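Project Report
Chair Allocation and Waiting Time in an Outpatient Infusion Unit
Submitted 31 January 2011

1. Background

The Altwood day unit gives chemotherapy and supportive infusions to outpatients. It has 26 treatment chairs in one open room, a blood draw station at the entrance, and a pharmacy hatch on the same corridor. Patients are booked into fixed start times. Each booking holds one chair for the planned length of the infusion plus a turnover allowance of 20 minutes.

Staff reported that patients booked for late morning often waited for a chair while chairs held for other patients stood empty. The project was asked to find out whether this came from a shortage of chairs or from the way chairs were assigned.

2. Data

Visit records were exported from the Garnska booking system as a flat file. After removal of canceled visits and duplicate entries, 1,091 visits remained. Each record has the booked start, the arrival time, the time the drug was released by pharmacy, the time the infusion began, and the time it ended. Names, birth dates and diagnosis codes were stripped before the file reached us.

The end time was missing in some records. For these the planned length was used, which probably makes the longest infusions look shorter than they were. Arrival times are entered at the front desk and depend on how busy the desk is.

3. Method

Two assignment rules were compared. Under the fixed rule, which is the present one, a chair is named at booking and held until the patient arrives. Under the pooled rule, the patient is booked to a time only, and the nurse in charge gives out a chair when blood results and drug are both ready.

Both rules were run in a discrete event model written in the Ritchie package. Each rule was run for 1,000 simulated days. Infusion lengths were drawn from the recorded visits, grouped by regimen into short, medium and long. Pharmacy release was modeled as a single server with first-in, first-out order. Nurse staffing was held constant through the day apart from the lunch period, when one nurse in four was removed.

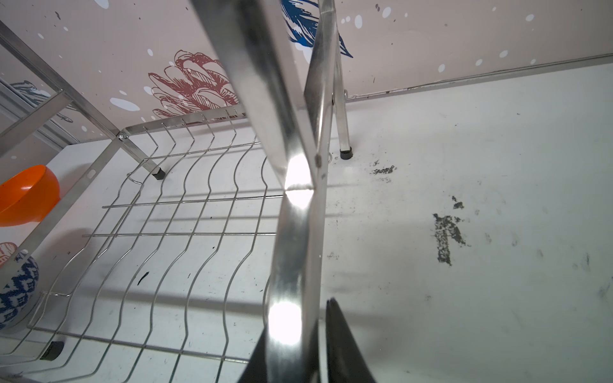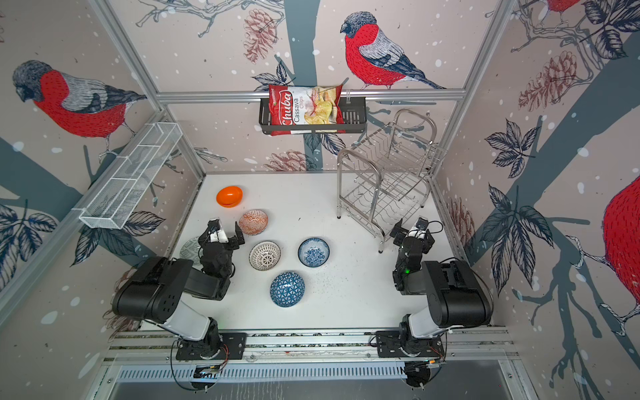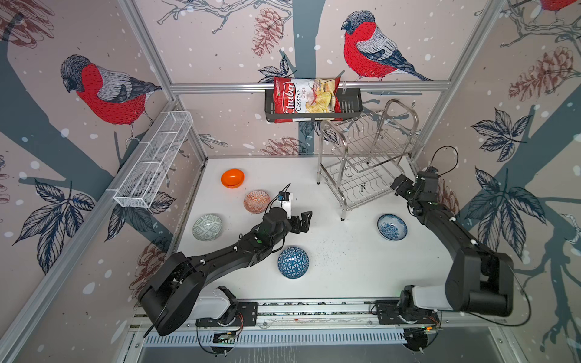

The difference between the rules lies in when a patient is tied to a place. Under the fixed rule a late lab result leaves the chair idle, and the model cannot give it to anyone else. Under the pooled rule the chair is a slot with no owner until it is needed. A dish rack standing by a table of bowls works the same way: the orange bowl, the grey-green one and the one with blue flowers can go in whatever order they come to hand, and no slot has to be kept for a particular pattern. The comparison fails on one point. Bowls are alike in how long they can be left in a rack, and infusions are not, so the pooled rule needs a limit on long infusions started after noon. This limit was set as a model parameter and varied between runs.

4. Results

The pooled rule gave a shorter mean wait in every staffing setting tested. The gain was largest between mid-morning and noon and close to zero in the first hour, when most chairs are free under either rule. The total number of patients treated per day did not change. The wait before pharmacy release did not change either, as expected from the model structure.

When the limit on late infusions was removed, closing time was passed on a larger share of days under the pooled rule than under the fixed rule. With the limit in place the two rules were level on this measure.

5. Limitations

The model treats all chairs as equal. In practice the chairs near the nurse station are used for first doses, which need closer watching. Patients who ask for a bed were left out. Travel delays were not modeled apart from the recorded arrival times. Patient preference for a known chair was raised by the unit staff and was not studied.

6. Further work

A trial of the pooled rule on part of the room is planned for March. Chair status would be shown on a Neltent display board at the nurse station. Waiting time should be measured from blood result to infusion start, with pharmacy time reported separately.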